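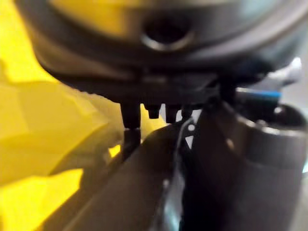
Issue 11

Parts handling: molded shells and small hardware

The storage area at Ichikawa has changed the way it stages black molded parts before they go into bins. Kohei Hirano wrote the procedure and Toshiko Honda revised it after the first week of use. It takes effect at Brotham in November.

Large shells are handled singly. Each is gripped from both sides at the lower part, with the narrow end tilted up, and brought over the bin before it is lowered. Gloss surfaces mark easily, and most of the rejects logged last quarter were scuffs along the raised ridges. Bins stay on the floor during loading. A cardboard sheet goes flat in the bottom of each one and is replaced when it shows creases.

Open trays belong on the top shelf of the yellow unit, set on a diagonal. A square arrangement holds more, but the walls of adjacent trays catch when one is pulled forward.
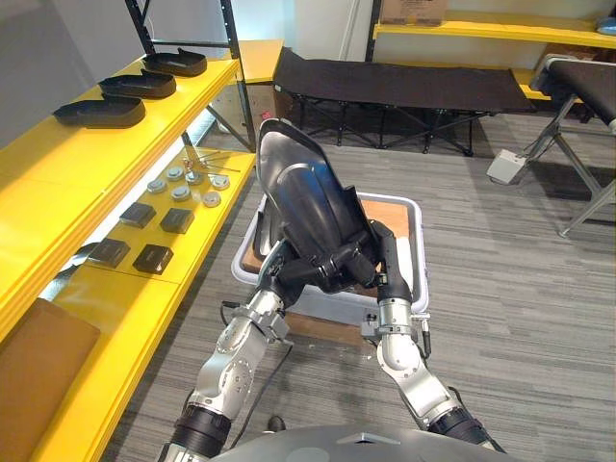 The lower shelf is for small items only. Pucks are laid out in two rows, six to a set. Square boxes sit at the front in a two-by-two block. Rods and pins go at the back. Chiharu Chiba has asked for a divider there, as loose pins migrate toward the pucks when the shelf is bumped. A sample from Drasex is on order.

Housings with pegs on the underside need separate treatment. The pegs are short and will take a side load badly, so a housing is never rested on them, even for a moment. Check the row before binning: all pegs present, none bent, no flash at the tips. The circular opening is checked for debris at the same time. Up to 20 housings may be checked in one batch. 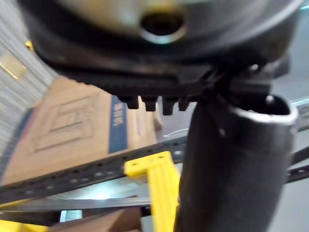 Any housing that fails goes back with a tag stating which peg is affected, counted from the left with the opening facing the inspector. Tags reading only "damaged" will be returned to the person who wrote them.

Questions on the procedure go to Tetsuya Katayama. Requests for bins and cardboard sheets go to Jaime Fonseca, with 2 days' notice.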